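### 4.2 Equipment costs and the purchase plan

The first budget for the Neltgate site was drawn up before any arm had been ordered, and it treated the arm as nearly the whole expense. The draft had four lines: one arm, one gripper, one table, and delivery. When Sunita Chaudhary went back over the purchase records for this paper, she found 21 separate orders. Most were small. Taken together they changed the plan for the second station more than the price of the arm did.

We sort the orders into three groups. The first holds items with a long delivery time and a fixed price, mainly the arm and its controller. The second holds parts that wear or break: finger pads, cables, connectors, and the screws that hold the gripper to the wrist. The third holds what we call table stock, meaning the dishes, toy food, containers and appliances that the arm works with. Table stock was missing from the first budget entirely. It had been paid for out of the general supplies account at Menton, and no one had charged it back to the project.

The arm was quoted by two suppliers. Yakubu offered the lower price but left out the mounting plate and charged separately for a visit to set up the controller. Clolteven included both, with a longer wait. Once the missing items were added, the two quotes were close enough that price did not settle the matter. We chose Clolteven on the terms for repair: a loan unit is sent out if an arm has to go back to the shop. For a site with a single station, a month without an arm is a month without work.

Spare parts were handled badly in the first period. We bought 2 sets of finger pads with the arm and no spare gripper cable. The pads lasted. The cable did not, and the replacement had to be ordered from the supplier at the short-notice rate. The new plan keeps one spare cable on the shelf at all times and reorders when it is taken down, whether or not the old one can be mended. It also sets aside $2000 per station per year for wearing parts, a figure taken from our own orders and not from the supplier's guide, which assumes lighter use.

Table stock needs its own line for a different reason. The pieces are cheap, but they have to match between stations if results are to be compared, and household goods go out of production without notice. A bowl bought in one season may not be on sale in the next. We now buy 10 of each small piece at the start and store the extras by item. Large appliances are bought one per station, with the model written down in the order sheet. Figure 3 gives a fair idea of the range involved, from a squeeze bottle of ketchup and toy fruit up to a black appliance that takes up a good part of the working area. 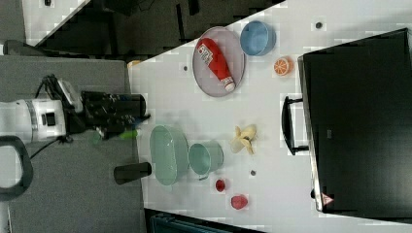

*Figure 3. Arm and table stock during a tabletop task, with dishes, a cup on its side and toy food.*

Should a second station be bought at the same time as the first? Only if the money for spare parts and table stock is already set aside for both, as a second arm without them will sit idle as soon as something breaks.

The order sheet for the second station was closed on 10/21/19 under these rules. It lists the arm, the controller and the mounting plate in the first group, with delivery expected in December. The table itself was moved out of the first group after the floor at Neltgate was checked and a stock table was found to be stiff enough. Freight remains the weakest part of the estimate — the supplier quotes it only after the crate is packed — and we carry it as an open item. Shelving for the stored pieces is charged to the building and does not appear in the totals.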